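The Long Life of the Parish Hall Floor

Few public rooms in the district receive as much wear as the hall at Brarnby. In a single week it may hold a dance class, a blood drive, a rummage sale and a wedding supper. The walls are painted every few years and the curtains are replaced when funds permit. The floor is expected to endure, and for the greater part of its history it has done so without much attention.

The present boards were laid when the hall was built and were sanded for the first time within a decade. Later records show 2 further sandings, each of which removed more material than was necessary. By the time the Brarnby Hall Trust commissioned a full survey, the tongues of the boards were exposed in the doorway and along the front of the stage. The survey examined 378 boards. Of these, 198 were judged sound enough to be lifted, turned and laid again. The remainder were split, cupped or worn too thin to hold a nail.

The Trust was then required to choose between repair and replacement. A new sheet floor would have been less costly and could have been installed during the winter closure. Repair would take longer and would leave the hall with a surface of mixed color for several years. The matter was put to the groups that use the building, whose views were divided. The dance societies favored wood for its spring. The nursery, which cleans the floor twice each morning, preferred something that could be mopped.

Repair was chosen, with a washable covering in the nursery corner. The work was awarded to Tkachuk, a joinery firm that has restored floors in several halls and chapels in the county. The firm's first recommendation concerned the space below the boards. Air bricks on the north side had been blocked during an earlier repaving of the yard, and the joists nearest that wall had begun to soften. Opening the bricks and replacing the joist ends occupied the first stage of the contract.

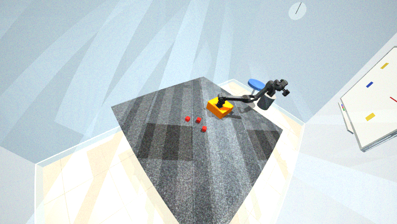 BRARNBY, 2021-01-18

The second stage of the work is now in progress, and the hall will remain closed to the public until February. Regular bookings have been moved to the school at Fodby and the reading room at Ekik. The Trust has asked hirers to confirm their return dates in writing, as the order in which the rooms will reopen has not been settled.

Matching old timber is the most demanding part of a project of this kind. Boards sold today are commonly milled to different widths from those in older halls, and a difference too slight to notice in one board becomes a visible gap across the width of a room. The replacement boards for Brarnby were cut to the original measure from salvaged stock. They were stored in the building for 3 weeks before laying so that their moisture content could settle.

The choice of finish also received long discussion. Hard lacquers resist scuffing but are difficult to mend in patches. Oil must be renewed more often, though a worn area can be treated in an evening and used again soon afterward. The Trust has selected oil and has set aside a yearly sum for its upkeep. Felt pads will be fitted to all chairs, and the folding tables will be carried, never dragged, to the storage room.

A maintenance book will be kept in the kitchen. It will record each cleaning, each application of oil and any damage reported by hirers. No such record survives from the hall's early years, and the survey was made slower by its absence. Copies of the joist plan and the board survey will be placed in the same cupboard.

Groups wishing to book the main hall for the spring may apply to the Trust by letter. Hire charges will remain unchanged through the end of the season.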